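Cookie notice: this site uses cookies to keep you signed in. Accept | Settings

Print this page | E-mail this page

# Small white furniture, handling set

README, last touched 25/05/2025 by Weronika Marciniak. Quick version, longer one when I get to it.

## What this is

Recordings of small white furniture pieces being picked up, held and turned on a dark cloth. Tables mostly, plus odd parts. 91 recordings in the folder, 6 of them too short to be much use (kept anyway, see flags.txt).

Pieces came out of the Drarulon box, shelf 2. Names on the box lid are Wanda's and don't match the names in the sheet. Use the sheet.

## Pieces

- three-leg part: big, white, Y-shaped body. Broad flat top with faint rectangular grooves. Lower arm ends in a round cup foot. Awkward to hold by one side, so mostly two-sided holds.
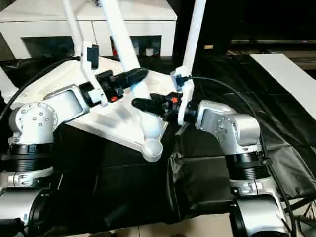

Sheet calls it "tri_large". Older notes say "stand" or "tripod", same thing. If you find "tripod_b" thats a typo of mine, should be tri_large too. Lena Pietrzak is fixing the lot in October.

- turned-leg table: four legs, matt white, a bit chalky. Hollow underneath, thin walls. Sheet name "table_4".
- offcuts and loose legs: not labeled. Skip unless you need clutter.

## Cloth and surface

Dark cloth throughout. White pieces show up well against it but lint does too. Brush it between sessions. Don't wash it with anything else, learned that one at Hurerville.

Cloth shifts when a piece is dragged. Smooth it back before the next one or the start positions drift.

## Labels

One line per recording: piece, way up, hold, flag.

Way up:

- `up` = standing on its feet
- `down` = top on the cloth, legs in the air
- `side` = anything else, incl. leaning

Hold is `one`, `two` or `none`. Flag is free text, keep it short. Simin Mohammadi wrote "wobbly??" on a bunch of them, leave those, she wants to go back over them.

Labels are by piece, not by who recorded it. Iwona Cieślak did a second pass on 70 recordings. Where the two passes disagree the second one wins. The rest are single pass, treat with a bit of care.

## Notes on table_4

1. Check which way up before labeling. From above, flat top vs. open underside is the easy tell.
2. Underside is all little pockets and sloped panels with sharp creases. Shading in there can look like dirt. Don't flag it as dirt.
3. Small notch or chip in the white rim of the apron. Flag as `rim` if you can see it, otherwise leave blank.
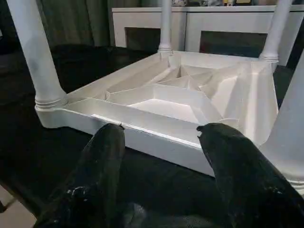 4. Small round hole or boss on the inner wall by one leg. Doesn't need a flag.
5. Legs up and someone moves it by the apron: still `down`. Only change the label if it goes over.

## Known problems

- Two recordings have the same file name apart from a capital letter. Fine on some machines, not on others. Rename before copying.
- Malinowski folder is an old copy. Dont use.
- Flags have commas in them in places. Quote the column when you read it in.
- Start times are missing for the loose legs.

## Using it

Inside the group, go ahead. Outside, write to Weronika first. Put the folder name and the README date in whatever you write up so we can tell which copy you had.

---

Related items

- Brulleck shelf list
- Label sheet, blank
- Small white furniture: older notes (scanned)
- Cloths and backgrounds, what we have

Print | E-mail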